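Notebook, July, started a little after lunch

Second sitting with the Hodevard kitchen package, the simulation kit Vandana Lodhi has been asking us to look at before the trial license runs out. I meant to write up the first sitting properly and never did, so some of that is folded in here too — sorry to whoever has to read this after me (probably Renu).

First off, I like it more than I thought I would. The installer took two tries on my machine and then behaved itself. The kitchen room loads with the island, the cabinets and all the small appliances already in place, and you pick your bottles from a side list and set them on the marble wherever you please. I do wish the list had a search box. It has 308 items in it and I scrolled past the green bottle more times than I care to admit.

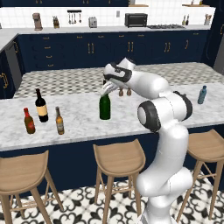

Shanti Bajpai sat with me for the grasp settings, and a good thing too, as the manual puts them in a chapter on lighting, of all places. We left the approach height at the default and asked for 600 steps per run. The sales sheet promises 900 without slowing down, and I'd love to see that on my old desktop! Shanti's fan was already complaining, so we stayed where we were and had a very pleasant chat about her garden while it loaded.

What I keep coming back to is the crowding. Marchetti's kit, which we tried in the spring, gave us one object on a bare table and called it a kitchen. With this one you can put the bottles close enough together that the gripper has to be careful about its neighbors, and that's the part Omprakash Singhal wants for his planner. 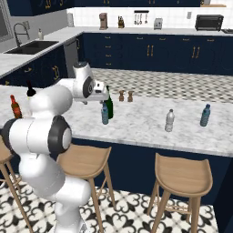
Hodevard kitchen, gripper down beside the green bottle, light blue water bottle standing close in front.

Still to ask Vandana: does the price include version 2, or is that a separate purchase? And can we bring in our own bottle shapes? Geeta Kashyap thinks yes, but only in the Privia format, and our converter for that is a bit of a mess. I'll try one tomorrow morning with the coffee on.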